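桌上的旧东西:换季收拾小记(图集)

每年换季我都要把家里那张木桌子清出来,当成临时的"中转站"。柜子里、床底下、门后挂钩上的东西,统统先搬到桌上过一遍,该洗的洗,该补的补,该送人的送人。今年拖得有点久,动手的时候已经是三月了,我妈在电话里笑我,说你这个换季换得比季节还慢。

这一页本来只想放在自己的小站上做个备忘,后来几个击剑馆的朋友说想看我怎么收手套(他们的手套都是一团塞进包里,打开拉链那个味道,懂的都懂!),我就干脆写长一点。图不多,话很多,大家凑合看。

先交代一下背景。我是成年以后才开始练剑的,水平很一般,俱乐部里随便一个初中生都能把我打得满场跑。但是装备我攒得特别起劲,面罩、剑服、手套、袜子,什么都想多备一份。俱乐部叫 Anholm,在一栋老厂房的二层,冬天冷得要命,夏天又闷。我们在那里打完,手套里外都是汗,回家要是忘了拿出来,第二天基本就别想要了。

所以我收拾剑包的第一件事永远是掏手套。别的都可以等,手套不能等。

一、手套

浅淡的紫白色布面,掌心和手指是灰色皮子,两只都横着搁在木桌上,指尖朝左,袖口朝右。近的这只袖口敞着,软塌塌的,有点皱,卷边是浅浅的丁香紫;后面那只看着扁一些,手背上有一块更白的衬垫,袖筒那头横着一条窄布带,还垂下来一根细细的深色绳子。 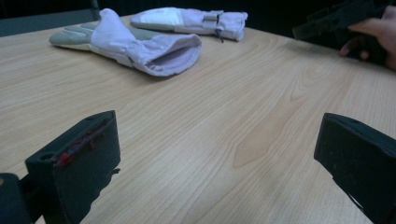

二、关于晾

手套的事还没说完,再啰嗦几句。我晾手套就一个原则:袖口一定要撑开。早几年我图省事,两只叠在一起夹在阳台的衣架上,外面摸着干了,里头手指那一截还是潮的,戴上去那个感觉……算了不说了。后来我就学乖了,平放在桌上,袖口拉开,晾一阵翻个面,睡觉前再翻一次。

不要晒大太阳。皮子晒过以后会发硬,握剑的时候手指弯不下去,要打好几场才能重新软回来。也别放暖气片上,我放过,后悔了整整一个冬天。

洗的话,我是手洗,冷水,一点点中性洗衣液,掌心的皮子只用湿布擦。有朋友直接丢洗衣机,说也没事,那是他们的手套,我不发表意见。洗完别拧!用旧毛巾卷起来压一压,把水吸出来,再整好形状去晾。手指一根一根捋直,这个步骤很解压,我一般边听广播边捋。

三、桌子

顺便夸一下这张桌子。浅色的木头,纹路细细密密,米色里带一点蜂蜜色,我特别喜欢。它是搬家那年从一家叫 Wike 的二手家具店里淘来的,店主开价高,我磨了半天,最后抹掉零头,成交价2000块,还搭了我一把椅子。搬上楼的时候差点卡在楼梯拐角,我和搬家师傅两个人一个抬头一个抬脚,在拐角那里商量了好久。

它本来是要当餐桌的,结果我在上面吃饭的次数大概还没有在上面补衣服的次数多。写字、拆快递、缝扣子、晾手套,全在这儿。木头桌面有一点不好,怕水,所以湿东西上桌之前我都要垫毛巾,等不滴水了再把毛巾撤掉。每到六月梅雨的时候还得再上一遍木蜡油,不然摸起来发涩。今年我打算提前一点上,看看能不能少闻几天油味儿。

四、包

剑包是整件事里最难收拾的。它又长又沉,侧袋特别多,每个侧袋里都能翻出我完全不记得的东西。这次翻出来的有:一卷用了一半的胶布,两只不成对的袜子,一张去年比赛的检录单,几颗化掉又凝固的薄荷糖(糖纸已经撕不下来了),还有一把我以为早就丢了的小螺丝刀。螺丝刀找到的时候我真的喊出了声!剑头的小螺丝松了全靠它,这半年我一直在跟别人借。

清空以后,我把包整个翻过来抖,阳台上抖,抖完拿湿布擦里衬,再撒一点小苏打,敞着口放一晚上,第二天吸尘器吸掉。味道会好很多,但别指望它变得像新的,剑包就是剑包。

包里现在的分法是这样的:长格放剑,最大的格放剑服和面罩,手套单独装一个透气的布袋,布袋是 Drinska 那家小布店买窗帘时剩下的零布缝的,我自己踩的缝纫机,针脚歪歪扭扭,反正装在包里也看不见。袜子放鞋格旁边。胶布、螺丝刀、备用的手线归到拉链小袋里,我还在拉链头上系了一小截红毛线,黑咕隆咚的更衣室里一眼就能找到。

五、送走的和留下的

收拾到最后总要面对这一步。我有个毛病,觉得什么都还能用。穿不下的剑裤,还能用;鞋底磨平的鞋,下雨天可以穿嘛;掌心破了洞的手套,补一补还能练基本步。结果柜子越来越满,真正要用的反而找不着。

今年我狠了狠心。剑裤洗干净送去了俱乐部的公用柜,刚开始学的人可以先借着穿,不用一上来就买全套。鞋子扔了,扔之前多看了两眼。破洞手套我留下了一只,剪下掌心的皮子,以后补别的手套能用得上。皮子这东西攒一点总没错,我抽屉里有个铁盒专门装这个,打开一股皮革味,挺好闻的。

还有一些跟击剑没关系的,也在桌上走了一遭:冬天的围巾洗好收了,毛线帽子起球太厉害,拿剃毛器推了半天,推完居然像换了一顶。厚被套换下来叠进收纳袋,袋子里塞了两块香皂,是我外婆的老办法。

六、几个朋友问过的问题,一起说了

手套多久换一双?我是看掌心。皮子薄到能摸出握把的纹路,就该换了,别等到真的破。袖口松了倒还可以自己收一收,我用的是粗一点的涤纶线,来回走两道。

要不要备第二双?要。真的要。打完一场换一双干的,后面手感差别很大。我以前舍不得,后来有一次在 Flevumano 公开赛上,上午淘汰赛前手套湿得直打滑,剑差点甩出去,从那以后包里永远有备用的。

没有大桌子怎么办?地上铺块干净床单也行的,就是腰会抗议。我租房子那几年都是这么干的,收拾完在床单上顺便躺平,也算一种休息吧。

下次打算把面罩的内衬拆下来好好洗一遍,拆的顺序我还没完全搞明白,上回装反了一边,戴着一直硌耳朵。等弄好了再来更新,谁有经验欢迎留言教教我,最好写详细点,我这个人看说明书容易走神。

更新于2025年3月6日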